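Ji-hoon So
Saturday, September 14, 2019

1/ Thread on what I did with my summer, for the four people who asked and the one who asked twice (hello Renata). It concerns simulated robots, wrist cameras and a result I spent most of August trying to make go away.

2/ The question, as written on the grant form: if you train an arm entirely in simulation, how much does it matter where the wrist camera is looking when it hasn't found anything yet? The question as put by Su-bin Seol in our first meeting: "why does it keep staring at nothing?"

3/ Background. We use a simulator called Mudport. It builds a kitchen or a sitting room, picks floor, wall and ceiling textures out of a big bag, drops an arm into it and asks the arm to fetch something. The bag has no taste whatsoever. I have seen a bathroom in there I still think about.

4/ The usual way to train on this sort of thing is to throw away frames with no target object in them. They're dull, they take up disk, and everybody assumes they teach the policy nothing. I assumed it too. I have a slide saying so, which Woo-jin Pyo has kindly saved.

5/ So, two training sets. Set A, called Kalis: only frames where the target is in view. Set B, called Cassim: same episodes, same rooms, dull frames left in. Same network, same number of training steps, same everything I could think of at the time.

6/ (There was a thing I didn't think of at the time. See post 10.)

7/ We tested both in 120 rooms neither had seen. One attempt per room, target starting out of view, so the arm has to look for it before it can do anything clever.

8/ Kalis, the tidy set, fetched the object in 40 rooms. I had bet Ha-neul Jin a lunch that it would win. It was quite a nice lunch and I paid for it.

9/ Watching the failures is instructive if you have the patience. The tidy policy loses the object and then behaves as if it's still there. It closes on air. It opens. It closes on air slightly to the left. I felt for it.

10/ The thing I didn't think of: dropping the dull frames also drops nearly all the big wrist movements, as that's when the camera swings past everything. So maybe Cassim did better because it had seen more motion and the empty views were neither here nor there. Su-bin raised this at 5pm on a Friday. Thank you, Su-bin.

11/ We built a third set. Big wrist movements kept, but with the views during them swapped for plain grey. If motion was the whole story, this should match Cassim. It got part of the way and then stopped. The views themselves are doing something.

12/ Our best guess is that the policy learns what "not here, keep turning" looks like. Corners, windows, the line where a wall meets the ceiling. Rather boring knowledge, but you need it to get back to the worktop.

13/ A typical specimen of the frames I used to delete:
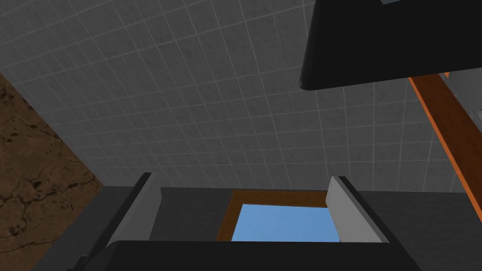 Simulated wrist view: open gripper, ceiling tiles, a bit of window. Nothing to fetch.

14/ I went through 1157 of these by hand to check the "target in view" labels. You develop opinions about grout.

15/ The labels, by the way, were wrong in 141 of them. Mostly a sliver of target behind a finger that the renderer counted as visible and no human would. We fixed those and retrained both sets. The gap shrank a little and stayed put.

16/ Caveats. One arm, one simulator, one kind of task. The plain grey test is crude, because plain grey is itself a peculiar thing to see. And none of it has been near a real robot. Ours is called Fliline and is having its elbow replaced.

17/ If you've got a data cleaning script that bins the empty frames, try a run without it before you write to me. If you've already tried and got the opposite, do write to me, ideally before we submit.

18/ Woo-jin wants it recorded that he said "just keep all of it" back in the spring. He did. He says it about everything, including the broken chairs in the lab.

19/ Draft goes up once Renata has finished with my commas. Replies are open, I'm on a train.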